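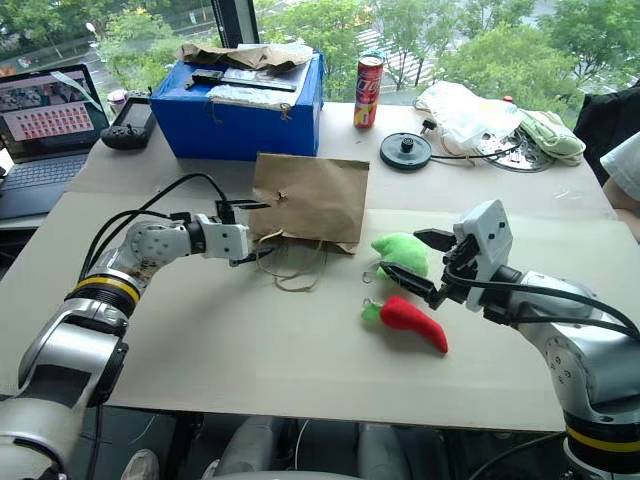 Abb. 2: Papiertüte mit gedrehten Henkeln, aufrecht auf dem Tisch

Tüten befüllen für den Spielzeugflohmarkt

Ich packe meine Tüten immer schon am Abend vor dem Samstag, dann bleibt morgens Zeit für Kaffee!

1. Tüte ganz auffalten und den Boden von innen flach drücken.
2. Schweres zuerst hinein, Plüsch kommt obendrauf – sonst kippt euch das Ding um.
3. Henkel nach außen klappen.
4. Preisschild von Tullell vorne ankleben, rechts oben.

Hinweis: Mehr als sechs Teile pro Tüte nehme ich nie, rund 500 Gramm sind ideal.

Achtung: Knopfbatterien vorher rausnehmen und getrennt abgeben (Dorottya hat am Stand eine Dose dafür).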